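Clolivach Tenants Board > Kitchens and Baths > Hard water film on counters, what are you using?

fennel_209
Building went off the softener in October and every counter in my unit now has a gray haze by Friday, no matter what I wipe it with. The kitchen is worst. I have dark stone near the sink and it shows everything. Dish soap does nothing. I don't want to buy six products to find one that works. What are people using? 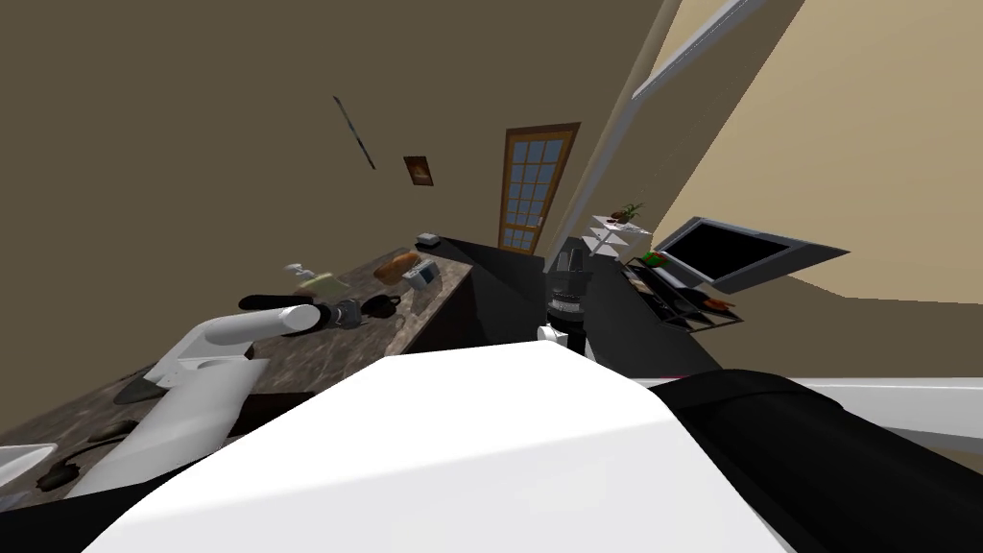 Clolivach Residents Club — Home Care Group

marlowtwo
First thing, find out what the counter is. If it's marble like the brown speckled kind, keep vinegar away from it. Vinegar etches marble. You get a dull spot and it does not wipe off. I did it with a lemon half and had to pay to have the spot polished.

fennel_209
Management says granite. I'm not sure I believe them.

marlowtwo
Put one drop of lemon juice somewhere behind the toaster, wait 15 minutes, wipe it. If it's dull, it's marble or something close to it.

Rocío Collado
I'd skip the lemon test and ask for the spec sheet. The office has one for every floor. I got mine the same day.

For the haze, Drelleo stone spray, two passes, then dry it with a towel. The drying is what matters. If you let it air dry you are putting the minerals right back down.

oldpipes
Disagree on the spray. I used Drelleo for two months and it left its own film on top of the film. Distilled water and a microfiber cloth did better, and a gallon lasts me a long time. The problem is the water, so stop cleaning with that water.

Rocío Collado
How much were you putting on? It wants a light mist. If the counter is running wet you used too much.

oldpipes
I used what the label said.

tessa_k
Escobar on the second floor sells a filter that goes under the sink. They quoted me 1,179 installed and I said no thank you. The Grurimlow one that screws onto the faucet was a lot less and I think it helps a little with taste. Did nothing for the counter that I could tell. 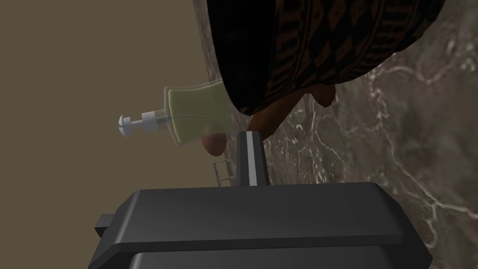 marlowtwo
Faucet filters mostly don't take out hardness. They're carbon. You need a softener for that, and that's what the building shut off. While we're on film, look at your soap too. Anything in a pump bottle drips from the nozzle onto the stone, and with hard water that turns into a ring that sets up like glue. I put mine on a saucer and the ring by the sink is gone.

tessa_k
Bar soap is worse, in my experience.

oldpipes
Bar soap on a rack over the sink is fine. On the counter, yes, worse.

fennel_209
OK, I asked the office and it is granite. So vinegar is safe?

marlowtwo
No. It won't eat granite the same way but it wears the sealer down. Go with distilled water first and see where you are in a week.

Rocío Collado
Agree on no vinegar. I still say try the spray on one half and plain distilled on the other. Then you'll know.

fennel_209
Doing that. Spray on the left, distilled on the right. Will post next Friday.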